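The pitch from Allmont is that its planner, Morris, can be handed a recipe in plain English and work out the rest. Type in what you want on the bun and the software picks an order, finds each ingredient and sends the arm after it. I have heard versions of this for years, usually from people standing next to a very tidy table.

Mudassar Sandhu, who runs perception work at the company's Nasik office, doesn't oversell it. "The plan is the easy part," he told me. "Lettuce is the hard part." Morris keeps a list of what it believes is on the tray and checks that list against a camera after every move. When the two disagree, it plans again. 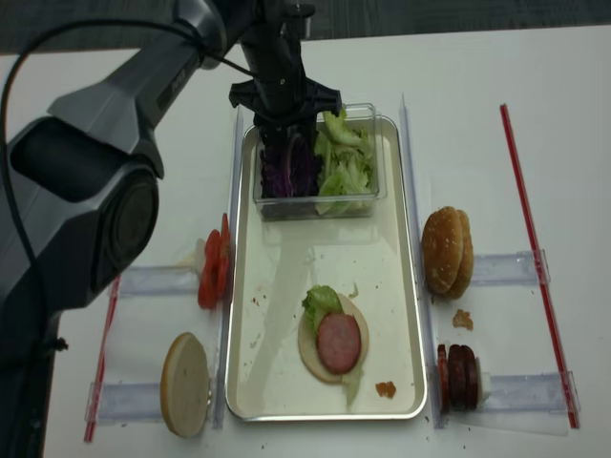

Photo: Allmont

Shredded cabbage has no edges a vision model can trust, and no two pinches weigh the same. Bologna at least is round. But look at how much has been settled before any code runs: tomato and sausage slices standing in rows, buns propped on edge, clear holders at every station. A person did that thinking, and the planner gets the credit.

Sandhu says the team trained on 2000 recorded grasps, 1000 of them on greens. He would not give me a success rate. Hisex, the simulator they use for testing, treats a leaf as a flat sheet, so the good numbers I was shown from it say little about salad.

I asked what happens if somebody moves the tomatoes to the other side. Morris should cope, he said, after two new calibration shots. I'd like to see it tried at noon, with a line out the door.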